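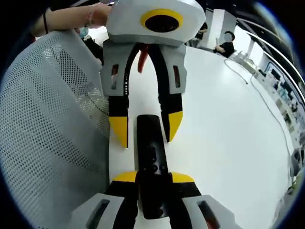 I gave up wearing a watch in January, and I've been meaning to write about it ever since. It was a Triron, nothing fancy, one of those chunky ones that counts your steps and buzzes at you when you've been sitting down too long, and I'd had it strapped to me for so long that I had a proper white stripe where it used to be. What I wanted was a bare wrist. What I missed, it turned out after a day or two, was having something there to fiddle with. A thin black bracelet like the one up top is about as much as I can put up with now, and I love it — it weighs nothing, it goes with everything I own and it has never once told me to stand up.

So, how did the whole thing come about? I was on the train to Jirkby on a Thursday, not in any hurry, with a book I'd been looking forward to for weeks, and I noticed I'd checked the time four times before we were past Hilby. I didn't need to know the time! The train would get there when it got there. But there was my arm, popping up in front of my face like it belonged to someone else. And every time I looked I also got my steps (1,674, rubbish, I'd been sitting on a train) and a little picture of a cloud, and a message about a parcel.

I took it off that night and put it in the drawer with the dead batteries and the takeaway menus, and told myself I'd try 30 days without it.

The first week was silly. I kept looking at my wrist and seeing wrist. I was early for everything, because I was so scared of being late, and I spent a good half hour outside the dentist's in the drizzle because I'd left the house far too soon and felt daft going in. I burnt a tray of flapjacks. I also found out how few clocks there are about these days. When I was little there was one on the church, one over the bank and a great big one in the swimming baths, and now the bank is a vape shop and the church one has said twenty to five for as long as I've lived here.

Then it got nicer. I bought a kitchen clock from Matheson's, the hardware shop on the corner, a plain white one with big black numbers and a tick you can hear from the hall. I thought the tick would drive me up the wall and now I'd miss it. My phone lives on the shelf by the front door when I'm in, so if I want to know the time I have to walk to the kitchen, and mostly I can't be bothered, so mostly I don't find out. I go to bed when I'm tired. That's been 9 o'clock more often than I'd like to admit, but I'm sleeping so much better that I don't care who knows it.

Things I do miss: the timer, for boiling eggs (I use the one on the cooker now, which has a horrible bleat). The torch, weirdly. And swimming, where I've completely lost track of how many lengths I do. I used to stop dead at 30, even if I felt like carrying on, and now I just go up and down until I fancy a cup of tea.

My sister thinks I'm being precious about it and says a normal watch with hands would have fixed the whole problem. She may well be right, and I did have a look in the jeweller's window when I was last in Jirkby. There was a lovely little one with a green face. I stood there for ages, no idea how long, and then I had to run for the train home.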